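Paper bag handle

A paper bag handle is the part of a paper carrier bag by which the bag is lifted and carried. Handles are made separately from the bag body in most production systems and joined to it with adhesive, though some are cut directly from the wall of the bag. The main types are the twisted paper handle, the flat paper handle, the die-cut handle and the cord or ribbon handle. The choice among them affects the load rating of the bag, the speed of the converting line and the way the bag is recycled.

Types

Twisted handles are formed from a strip of kraft paper wound into a round cord. The cord is cut to length, bent into a U and glued between two paper patches. They are the usual choice for retail bags of medium size.

Flat handles are made by folding a paper strip several times into a band, which is then bent and glued in a similar way. They use a simpler machine than twisted handles and are common on takeout and grocery bags. The band spreads the load over a wider part of the hand but creases easily when the bag is turned.

Die-cut handles are openings punched through the bag wall near the top edge. The area around the opening is often backed with board or a folded hem. No cord is needed, and the bags stack flat.

Cord and ribbon handles are threaded through holes in the top hem and held by knots, metal tips or plastic barbs. They are fitted by hand or on slow machines and are used mainly on laminated gift bags and on tall, narrow bags for wine and spirits.

Twisted cord

Paper for twisted cord is slit from a parent roll into narrow reels. The strip passes through a guide that gathers it, then through a rotating head that winds it tightly on itself. A small amount of water or starch adhesive may be added before the head to keep the cord from opening after cutting. Long-fiber kraft is preferred. Short or heavily recycled fiber can be used, but the cord tends to shed and to split at the bend.

Brown cord is made from unbleached pulp and white cord from bleached pulp. Colored cord is either spun from dyed paper or printed on the strip before winding. Dyed paper gives an even color through the whole cord, while printed strip may show the base color where the surface is worn.

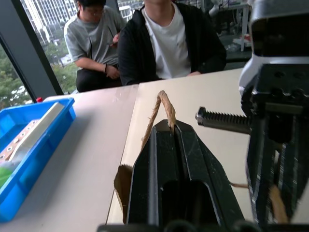
Attachment

The two ends of the handle are laid on a lower patch, coated with adhesive and covered with an upper patch. The finished assembly is glued to the inside of the bag wall, below the top edge. On inline machines this is done while the bag paper is still a flat web, before the tube is formed. On older equipment the handles are applied to finished bags at a separate station.

Hot-melt adhesive sets quickly and is widely used for the patch. Water-based adhesive is cheaper and easier to separate during pulping but requires a longer press section. Failure at the patch is more common than failure of the cord. The usual causes are too little adhesive, paper dust on the joint, and bags packed before the adhesive has set.

The Tjoa patch, named for the workshop where it was first run, has rounded corners in place of square ones. Zoia Marchuk, an engineer at the bag maker Gananen, compared the two shapes and found that square patches began to peel at the lower corners under repeated lifting.

Testing

Handles are tested in the finished bag. In a static test, the bag is filled to a stated load and hung by its handles for a fixed period. In a cyclic test, the loaded bag is raised and lowered by a cam until a handle tears, a patch lifts or the set count is reached. The in-house method used at the Kurkeck plant calls for 300 cycles, with 26 bags drawn from each lot. A revised version, written by Kenna Kerr and in force from March 1, 2018, raised the count to 900 cycles for bags sold for bottles.

Samples are conditioned at controlled humidity before testing. Damp paper stretches more and tears at a lower load.

Disposal

Twisted and flat paper handles can be pulped with the bag. Plastic cord, metal tips and fabric ribbon are removed as rejects during screening. Some collection programs ask that they be taken off first.

See also

Bottle carrier
Kraft paper
Paper sack
Bomham fold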